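The Map at the Front of the Book

Most long fantasy series for teenagers now open with a map. I have read enough of them to hold a view on the practice, and my view is that the map should come out, or at least move to the back.

Take the Marar books, which run to 805 pages in the first volume alone. The map is printed across two pages before the title. It shows the capital, Cosel, on the west coast, a mountain range, and a fortress named Traneck in the far north. A reader who studies it for one minute knows that the story will end at Traneck. The fortress is drawn larger than anything else and has its own border. The text does not mention it until page 300. By then the author is treating the name as a revelation, and the reader has been carrying it since before chapter one.

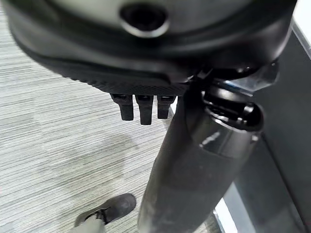

Underside of the housing, with three of the black fingertips.

The usual defense is that a map helps the reader keep track of distance. In practice few of these maps carry a scale. In the Marar books the ride from Cosel to the mountains takes nine days in one chapter and three in another, and the map can be made to agree with both. A sentence in the text giving the number of days would do more work and take up less paper.

There is a second cost. Once a place is drawn, the author tends to feel obliged to visit it. The middle third of the second volume is a tour of the southern islands. Nothing that happens there affects the war, the succession or either of the two sisters. I suspect the islands were drawn first, to balance the page, and the plot was routed through them afterward.

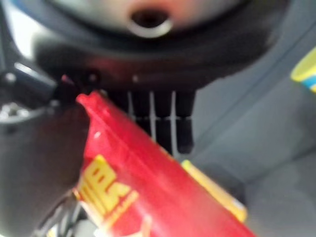

Red, with yellow block lettering on the side.

Stendeo, a shorter book of around 136 pages, has no map. It is set in one valley with one road. The narrator says which way the water runs in the opening paragraph, and every later direction is given against it: upstream, downstream, the near bank, the far bank. I could draw the valley from memory. I could not do the same for Marar with the book closed, and I have read it twice.
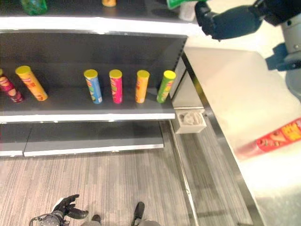
A fair objection is that Stendeo has a small cast and a small territory, and that a war between five kingdoms cannot be run on one river. I accept this in part. A book of 1000 pages needs some form of reference. A glossary or a list of houses is reference of the same type, and publishers have long put those at the back, where a reader who is lost can find them and a reader who is not can leave them alone. The map could sit next to them.

It could also be drawn to match what the characters know at that point in the series. The first volume would show the coast and the mountains and leave the north blank. Traneck would be added in the second printing of the map, in the second volume, after somebody in the story has seen it.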